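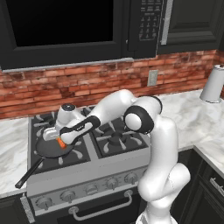
Thursday, kitchen pack review, second day

Continuing from yesterday. The kit under review is the Deltar kitchen pack, trial license, running on the Rollberg workstation. For those who did not read the last entry: we must decide before the end of April if we buy the full license or stay with our own scenes, which we made in the Draven project and which are getting old.

9:40. Started the stove scene with the pan on the front-left burner and the orange piece (I call it carrot, in the object list it is only "veg_short") in the pan. The arm loads with the default mounting, base to the right of the stove front. I did not move it. From this position the forearm must go across the cooktop and come down steeply to reach the pan. It is reachable, but I would not choose this place for a base myself. The vendor manual says that the mounting can be changed in the scene file. I have not found where.

10:15. Physics. Yesterday I complained that small objects were shaking when the gripper was near. Today I changed the solver step to the smaller value that the manual recommends for contact tasks, and the shaking is gone for the carrot. The price is speed. With the default step I got 2009 simulation steps per second on our machine, with the small step 980. For our training this is acceptable, for the big sweeps probably not. Somebody should check if the two settings can be mixed, small step only when there is contact.

11:00. Friction of the pan. The pan slides on the grate too easily when a finger touches the rim. In the real kitchen in the Draven project the pan was heavy and almost did not move. I looked into the material file and the pan has the same friction as the plates. I think it is a copy mistake from the vendor. I wrote to Deltar support and asked.

Note for colleagues: if you change the friction in the material file, you must reload the whole kitchen. Reloading only the object keeps the old value, and there is no warning. I lost half an hour with this.

11:50. Ran the scripted pick from the pan, the one which comes with the kit. 103 trials with random position of the carrot inside the pan. I will put the success table in the shared folder when I have also the small-step numbers, now it would be unfair to compare. One thing I can already write: most failures are near the rim. The script goes down straight and does not consider that the finger needs space at the side. This is a weakness of the script and I do not count it against the kit.

Lunch.

13:30. Visual quality. I find it good, better than I expected from the brochure. The brick behind the stove and the marble have enough variation for our camera tests. The black surfaces are more difficult. Black pan on black cooktop, with a dark microwave above — our segmentation model had trouble to find the border of the pan, especially at the side of the grate. It is the same problem as in real kitchens, so maybe it is even useful for us. But I want to be able to change the colors, and in the trial license the texture swap is locked. Must ask what is included in the full one.

14:20. The knobs. The five knobs on the stove panel are listed as articulated in the brochure. I tried to turn them by command. They do turn, with limits, and the joint names are clear. But the burner state does not change with the knob, you must write this logic yourself. The oven door opens. The microwave door I did not try yet.

15:05. Answer from support, quite fast. They confirm the friction value is wrong and will be corrected in the next release. They did not say when is the next release. They sent me a replacement material file. With it the pan stays in its place when the finger touches lightly, and it still moves when pushed hard. Good.

15:40. Compared the export with the Tavares format, which our pipeline needs. Of 1462 objects in the library all convert, but the joint limits are lost in the conversion for drawers and doors. I believe the problem is in our converter and not in the kit, because with the native format the limits are correct. I put it on our list, not on theirs.

Opinion until now: the pack is useful and the support answers. The documentation is the weak part, many parameters are named but not explained. I would buy it if texture swap is included in the price — without it I would wait.

To do:
Repeat the pick trials with the small step and the new material file
Find how to move the base, try it in front of the cooktop
Microwave door
Ask Deltar about textures and about number of seats in the license
Joint limits in our converter (start with the drawers)

Left the machine running over the night with the default step, please do not restart it.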